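Relative Humidity and Stored Paper: Notes for the Cokthorpe Reading Room

The hygrometers in the Cokthorpe stacks were replaced in September, and the readings from the new units do not match the readings from the old ones. Several readers of this newsletter have asked what changed. The air in the stacks is the same as it was. The old dial instruments relied on a hair element that had stretched with age, and they read low across most of the range. Entries in the logbook from before the change should be treated as trend data only.

Relative humidity is the amount of water vapor in the air expressed as a percentage of the most the air could hold at that temperature. Warm air can hold more vapor than cold air. If a sealed room is heated and no moisture is added, the relative humidity falls. If the same room is cooled, it rises, and at the dew point water begins to settle on the coldest surface. In the Cokthorpe building that surface is the inside face of the north wall, behind the map cabinets.

Paper takes up and gives off moisture until it balances with the air next to it. A single sheet does this in minutes. A bound volume takes days, and a full box of folded documents can take weeks. A short peak in the room reading is therefore of little concern to the center of a closed box. A slow rise that holds through a wet season does reach the center, and it leaves slowly as well.

The upper limit used in the stacks is 60 percent. Mold becomes a risk when readings stay well above this figure, and the risk climbs with temperature and with still air. The lower end is less strict. Very dry paper is stiff and cracks along old folds when handled, but it recovers when brought back to moderate air. Vellum and parchment are less forgiving and are kept in the inner room, where the swings are smaller.

The new instruments are electronic and use a capacitive sensor. They respond faster than the hair type and show small movements that the old dials smoothed over. A reader who watches the display will see it climb when the door is opened on a damp morning and settle again after it is shut. Such movements are normal and do not need to be logged.

Each unit should be checked against a salt reference once a year. The method is simple. Table salt is mixed with a little distilled water until it forms a wet slush, and the slush is placed in a small open cup inside a sealed container with the sensor. The sensor must not touch the slush. At ordinary room temperature the air above it settles near 75 percent. Leave the container closed overnight, away from windows and heating pipes, and take the reading through the lid. Opening the lid to take the reading spoils the test. A unit that is off by more than 2 points is adjusted or returned.

The stacks use two makes of logger, the Illska and the Perum. They store readings differently. The Illska writes a value every 20 minutes and overwrites the oldest record when its memory is full. The Perum writes only when the value changes, so its file has uneven spacing and has to be resampled before it can be plotted beside the other. Averages taken straight from the Perum file will be wrong — they give too much weight to the unsettled hours. The Samir plotting sheet on the shared drive now does the resampling on import, and the older version should be deleted from personal folders.

Sensors of this type also drift after long exposure to very damp air. A unit left at 95 percent will often read high for several days afterward. The one from the basement passage has been showing this since the drain backed up, and it has been taken out of the monthly figures until it passes a salt test.

Placement matters as much as calibration. A logger on an open shelf at chest height gives a fair value for the aisle. One placed against the north wall gives a value for the wall. Both are useful — they should not be averaged together. The position is now written on a label on the back of each unit, and anyone who moves one for cleaning is asked to put it back in the same place.

Silica gel packets remain in the map cabinets. The gel is weighed each month and dried in the oven when it has gained its rated amount. Indicator beads are being phased out in favor of weighing.
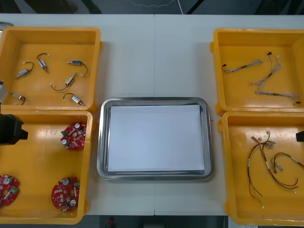
Can a logger be placed inside a closed archive box?

A small one can, provided it does not press on the documents. Its readings will lag well behind those for the room, and they should be filed under the box number and kept apart from the aisle records.

Cokthorpe Reading Room Newsletter | Contact the stacks desk | Copyright Cokthorpe Reading Room | Back to top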